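Mihret Lemma
Notes from the Vornham sim track, week two. Writing these up for the three people in my section who asked, and for whoever inherits the repo.

The assignment: one arm, one cup, one bin. Pick the cup off the table, release it inside the bin. Everything runs in simulation until the November review. Our team is Darkville, named after the lab with the broken light switch.

Scoring is plain. An episode counts if the cup is inside the bin walls and at rest when the clock stops. Time limit is 24 seconds. A cup balanced on the rim scores zero. We have already argued this one with the graders and lost.

Team Qaisi went with a scripted planner. Waypoints, inverse kinematics, close the fingers, move, open. It is fast and it works well until the start position of the cup is randomized. Then their grasp table needs another row, and another.

We are training a policy from teleoperated demos. We recorded 215 and kept most of them. The ones we threw out had long pauses in the middle, where the operator was thinking. The policy learned the pauses very well.

First lesson: the reset matters more than the network. Our early resets dropped the cup from slightly above the table. Contact solver did not settle before the first observation, so the policy saw a cup that was still moving and learned to wait for it. Now we step physics before we start logging.

Second lesson: friction. Default friction on the fingertips let the cup rotate in the grasp during transport. We raised it, and then the cup would not leave the hand on release. The current value is a compromise and I would not defend it in front of a mechanical engineer.

Third lesson: white cup on a white table. Segmentation by color is hopeless. Vendby, the baseline the instructors handed out, gets around this by reading the object pose straight from the simulator. We are not allowed to do that in the final round, so we don't do it now either.

Render from the current build, transport phase:

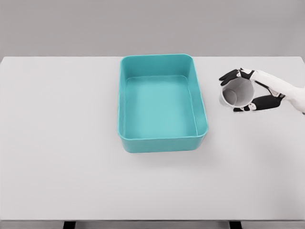 Cup in the grasp, right of the bin. Mouth tilted toward the viewer.

The tilt is what I'm working on. Nothing in the task penalizes it, but a tilted cup needs more clearance over the rim, and the policy doesn't always allow for that. Most of our failures are rim contacts.

Two options. Add a wrist orientation term to the loss, or record more demos with the cup kept level. I prefer the demos. The loss term is one more weight to tune — and we already have too many.

Evaluation is 90 episodes per checkpoint, fixed seeds. Please stop reporting your best seed in the channel.

Next: randomized bin position. Config is in the repo under the team folder. Read the reset notes before you change anything in it.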